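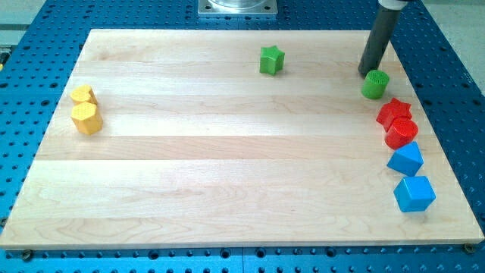 Maple board on the blue table

To: Irkarby sewing and fitting list
Subject: Re: Hat sizes for the February order

On Friday the order desk wrote:

> The Anine felt hats come in whole centimetres only, and Michiels
> still uses the old letter sizes. Can someone tell me which
> measurement members should send in? I have 14 forms here and
> half of them just say "medium".

Whole centimetres is fine for both. Ask for the head measurement and do the conversion at your end from the Michiels chart, which is on the back page of their price list.

The tape goes across the middle of the forehead, just above the ears and over the widest part at the back. It should sit snug without pulling. Measure twice and write down the larger number. Anyone between two sizes should go up, and a strip of foam behind the sweatband will take up the slack.

People who wear their hair up under a hat should measure it that way. I'd put that on the form, as we had 2 hats come back last year over it.

For gloves, go around the knuckles of the writing hand, leaving out the thumb, with the hand flat. Kudport wants that in inches and everyone else wants centimetres — please get members to write the unit beside the number.

Colour codes are on the same page as the sizes. The grey is 353 in the new list. The old grey is finished and they won't dye a batch for fewer than 1,000 pieces, so don't offer it.

The forms that only say "medium" will have to go back. I can ring the ones on my side of town if you send me the list before the weekend.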